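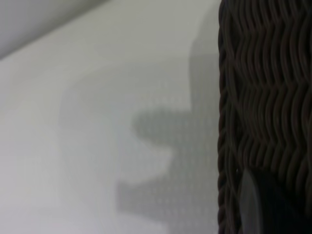
Wrist camera view: a dark wicker basket beside a pale surface, with a shadow falling on the surface beside it.

At Irkico, the software team has a name for shadows that lie next to an object. They call them "false rims," and Liam Hollis has spent most of the time since January with them.

Hollis is responsible for the perception part of Plunden, the company's software for picking and placing household goods. When I visited the office in Clumholm, he had two windows open on his screen, one with the camera picture and one with the mask that the program had made from it.

"The program must decide where the basket ends," he told me. "For a person this is no work at all. But our old model looked for dark and light, and a shadow is also dark. So it made the basket wider than it was, and the planner kept the arm away from free space."

The first answer was to raise the threshold. It helped with shadows but damaged the results on brown and black objects, and Hollis removed it after a short time. The present version gives more weight to texture. A woven strand repeats itself, he explained, while a shadow has a soft border and mostly shows the surface under it.

To train it, the team labeled 3889 pictures by hand. Of these, 312 were put aside for testing and are never shown to the model. I asked if so few were enough.

"For wicker, I think yes. For glass, no. With glass we are still at the beginning."

Speed was another difficulty. The controller, which is called Clegg, asks for a new mask every 100 milliseconds, and the texture model was at first too slow for this. Hollis now runs it only on a narrow strip along the suspected edge. The rest of the mask is carried over from the last one.

He does not like this solution very much. "If the arm moves fast, the old part of the mask is wrong. We slow the arm down near the edge, and customers notice that."

The next release will let users see the uncertain pixels in a separate color.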